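Linlow Shower Stool – white, tool-free, item 3461

I sell a lot of bath stools through my little shop, and the Linlow is the one I'd put in my own bathroom (I did, back in January, and it hasn't left). It's light, it wipes clean, and it comes apart when the grandkids need the tub! The weight limit is 300 pounds, same as the older Cendton model, but the Linlow sits flatter on an uneven floor.
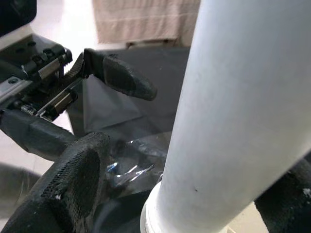 On the dark gray table cover.

Shipping is quick. Order before noon on Thursday and it goes out that day, in a plain carton with no printing on the outside. If you'd like a second set of feet, ask for the Danladi pack – they fit both models.

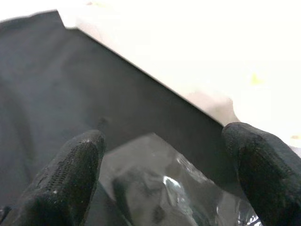

Cleaning is where people go wrong, I think. Skip the bleach and use dish soap and warm water, then let everything air dry before it goes back in the tub. Soap film loves a textured surface, so anything with a fine grid of little dots, like the black mesh patch in the photo, wants a soft brush. Plain white plastic only needs a cloth.

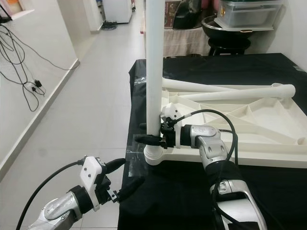

White leg at the corner of the ribbed frame.

Returns are easy, you get 90 days. Keep the carton if you can, and tuck the legs in beside the seat so nothing rattles around. 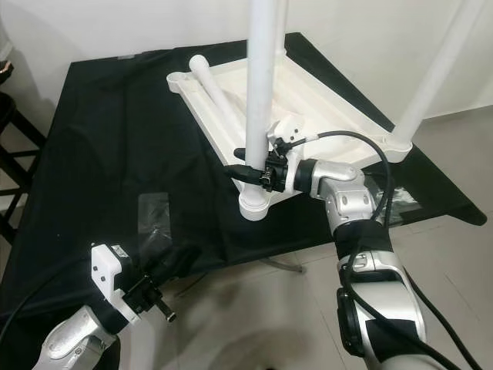
What's in the box

Seat, legs, rubber feet and a one-page sheet. The Pristau bath mat is sold separately, and I've got it in gray and blue right now.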